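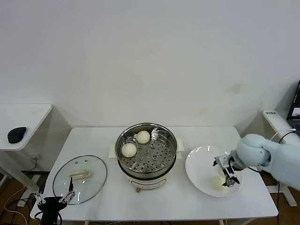
Steamed buns and a wide white plate, with the lid set down beside the pot.

Steamed bun mornings return to Piltness in November

The little upstairs room over the Stüber bakery in Piltness will be smelling of warm dough again this November, when the steamed bun mornings come back after a summer off. They start at 9:30, they cost nothing to attend, and if last winter is anything to go by you will want to get there early and bring a sweater, as the stairwell is drafty and the line does tend to back up into it.

For anyone who missed them the first time, the idea is a simple one. The bakery makes the dough downstairs in the small hours, the buns are shaped and left to rise, and then they go up to the room to be steamed in small batches on plain tabletop electric steamers, the kind many of us have at the back of a cupboard and only remember at Thanksgiving. People come in, sit down, have a bun and a cup of tea, and more often than not stay for a second one. Last season the bakery gave away 700 buns over the run of mornings, and this time it hopes to do rather better than that, thanks to a grant of 3,000 dollars from the Lameo Neighborhood Fund that will pay for flour, tea and a good deal of the electricity.

The buns themselves are the plain white sort, round and soft, and the bakery is happy to say it has no plans to fancy them up. There was some talk over the summer of a pumpkin filling (it was tried, it was eaten, it was not asked for again), and so plain it stays, with little dishes of plum jam and chili sauce put out for those who like something alongside.

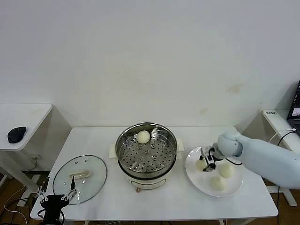 Regulars will also be glad to know that the bakery has written down its steaming method at last, after a whole winter of being asked for it at the counter. The short version is to let the water come up to a proper boil before the buns go in, to leave plenty of space between them on the tray because they swell more than you expect, and to wait a few minutes after switching off before lifting the lid, so they don't sink in the cold air. Then move them to a wide plate with a bit of room around each one, or they will stick together and tear when you pull them apart. The longer version, with the dough recipe, is on a printed sheet that you can pick up by the register, and it runs to 2 pages, mostly on account of the yeast.

The mornings finish at noon, or whenever the dough runs out. Parking behind the bakery is limited to 3 spaces, so walking is best if you can manage it, and the Stesska bus stops right across the street. Children are very welcome with a grown-up. Anyone with a spare steamer in working order that they would be willing to lend for the season is warmly invited to drop it off at the bakery any afternoon before closing, with a name taped to the bottom so it finds its way home again.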